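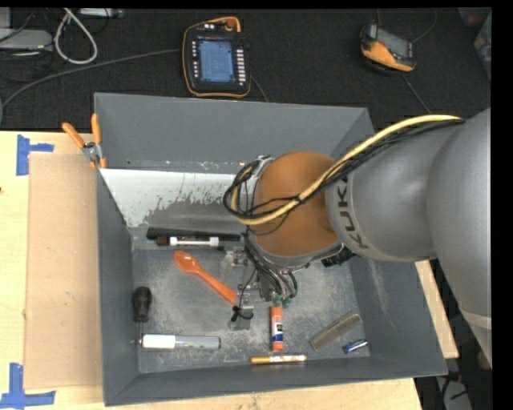

Workshop Tips: Trying Out Grippers Without Losing Your Temper (or Your Glue Stick)

Back in July I promised a page on comparing grippers, and then three more of you wrote in about it, so I had better get on. Drita Lazarević and I have been putting three of them through their paces, the Gullance two-finger, the Ganer with the soft pads and the little Talpur suction cup, and along the way we have picked up a good many small habits that I wish I'd had from the first morning. Most of them cost nothing, and a few of them you could find in your kitchen drawer.

What to put in the bin

Raid the pen pot first. You want things everybody has, so that when a part gets chewed up you can fetch another without filling in a form. Our standing mix is markers, a glue stick, a screwdriver, a comb, a plastic spoon and a battery or two, and I would be hard put to improve on it. The comb is my favourite (thin, flat, teeth that catch on everything!) and the spoon is a little devil, for when you nip it by the bowl it swings round and when you nip it by the handle it dips. A glue stick standing on its end looks like the easiest pick in the world, and mostly it is, until the fingers come down a touch off centre and over it goes.

Do scatter them by tipping them out of a tub. If you lay things out by hand you will, without meaning to, leave a nice finger's width round each one, and every gripper will look like a champion. Drita tips, I look away, and we take whatever lands.

Leave out anything with a loose cap unless caps are what you are testing. We lost most of an afternoon to a pen that kept coming up in two halves.

Keep the bin still

A bin that creeps is the commonest cause of results that make no sense. It gets a small nudge with each clumsy pick, and after 28 picks or so your careful positions are all out by the same amount and you are blaming the gripper. Spring clamps from the hardware shop are a great help for anything that needs holding at the rim, and the ones with bright orange handles are easy to spot when you are clearing up. Put them where the arm won't pass over. I know that sounds obvious, and I have still had to buy new ones.

Painter's tape is the other great friend. Mark the corners of anything that gets moved and put back, just an L of blue at each corner, and you can have the whole lot cleared for the cleaners and set up again before the kettle boils. It peels off a wooden top quite nicely if you don't leave it for months. A sheet of cardboard on the table is worth having as well, for putting tools down on and for scribbling notes you'll be glad of later.

Wipe the floor of the bin, or don't, but choose one and stick to it. Dust and scuffs change how things slide, and they change how things look to a camera too. Kadri Org, who runs our cameras, would like it wiped every morning. I wipe it when she's about.

Cables

Oh, cables. Whatever you fit on the end of the arm will want its own wire or its own air line, and it will want to hang exactly where your hand, your camera or the bin wall is. Run everything along the top of the arm, leave a generous loop at each joint that turns, and clamp it just before the last stretch down to the gripper. Then, before you switch anything on in earnest, jog the arm slowly to its furthest reach and back, right into every corner of the bin, and watch the loop and only the loop. If it goes tight anywhere, give it more. If it sags down below the fingers, take some back. We do this at every gripper change and it takes us 4 minutes, five if we are chatting.

Know where the pendant is, too. Ours tends to end up on the carpet, and the rule is that wherever it is put, it is put within reach of the person doing the tipping.

Scoring

We used to write long remarks for each try and never read them again. Now it is one line a pick: which gripper, which object, and a tick, a cross or a D for dropped on the way. Sixteen picks make a round, then tip again. Keep the D separate from the cross, please! A gripper that drops things wants a different cure (more squeeze, slower lift, fresh pads) from one that never gets hold at all.

Over 315 picks in, our own sheet says the Ganer is best with anything round, the Gullance is best with the screwdriver and the comb, and the Talpur cup will have nothing to do with combs whatever you promise it. Your bin may tell you something else, and I'd love to hear.

Change one thing at a time. If you swap the gripper and the camera lens on the same morning you will learn that something is different, and then you will have to swap one of them back. Ask me how I know.

Odds and ends

Dead batteries are fine as test pieces, but tape the ends.

Pads can be freshened with a damp cloth and a drop of washing-up liquid. Let them dry properly.

Keep a shoebox labelled with the project name for the retired objects. Ours says Larkemum on the lid, and Drita goes through it for pens.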